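Residency Diary, Oststead Regional Library
Entry for August — Fengying Fan, Writer and Local Historian in Residence 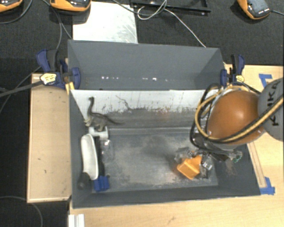
Two grey bins, placed close together.

The third month of the residency has been given over to the Panuvel ferry papers. The library acquired them from the estate of the last lessee, and they had not been opened to readers before this winter. I record here the progress of the work, as the terms of the residency require, together with certain matters which do not belong in the formal report.

The papers concern the crossing between Oststead and the Panuvel shore in the years before the bridge. They consist principally of fare books, correspondence with the shire over the state of the landing, and a long run of letters from the Lennox family, who held the lease for two generations. The fare books are in good order. The correspondence is not. It was tied in bundles by a person who paid no regard to date, and a letter of complaint about the winter timetable may be followed directly by its own apology, written the previous spring.

I began at nine each morning in the upper reading room. The heating there is slow, and I found it practical to read the fare books first, wearing gloves, and to leave the handwriting of the elder Mrs Lennox until the room had warmed. Her hand slopes heavily to the right and she did not cross her t's. By the second week I could read it without the glass. She wrote to the shire on the subject of the landing steps more often than on any other, and her tone did not soften over the years. "The steps are as they were," one letter reads in full, with her signature and nothing further.

It had been my intention to write a history of the ferry as a public service. I am now inclined to treat it as a history of the landing. The vessel itself was replaced twice and the lessees seldom remarked upon it, but the landing occupied them constantly. It silted. It was slippery in autumn. The shire and the lessees disagreed as to which party owned the lower steps, and the question was still open when the service ceased. I have drafted an opening chapter on this basis and shall submit it to the library for comment.

On the Drivard material I have less to report. Drivard was the upstream settlement from which most of the market-day passengers came, and I had expected to find it well represented. The fare books give the place name beside the takings and little else. A school register would be of assistance, should one survive. I have written to the parish and have had a courteous acknowledgement, though no answer to the inquiry itself.

Two public sessions were held this month. The first, on reading old household accounts, was well attended, and the discussion afterwards turned to butter prices and remained there. The second was a writing workshop on the subject of crossings. I had asked participants to describe a journey they made regularly and no longer make. Several chose the school bus. One participant wrote of walking to her grandmother's house by the back lane, and of the dog that had to be passed on the way, and read the piece aloud with great composure. I have asked whether it might be included in the residency anthology, and she is considering the request.

Of my own work there is a little to set down. I have written three poems, of which I would keep the one about the steps. The evenings are short and I have walked down to the river on most of them, before dinner, by the path behind the old wool store. The landing can still be made out at low water. The upper steps are sound. The lower ones, whoever owned them, have gone in under the reeds — I stood there for some time with Mrs Lennox's letter in mind and was obliged to agree with her.

Matters to be attended to in the coming month are the dating of the loose correspondence, a second letter to the parish at Drivard, and the return of the magnifying glass to the front desk, where it is wanted. I should also like to visit the Panuvel side, and have asked the library whether the car may be made available for an afternoon.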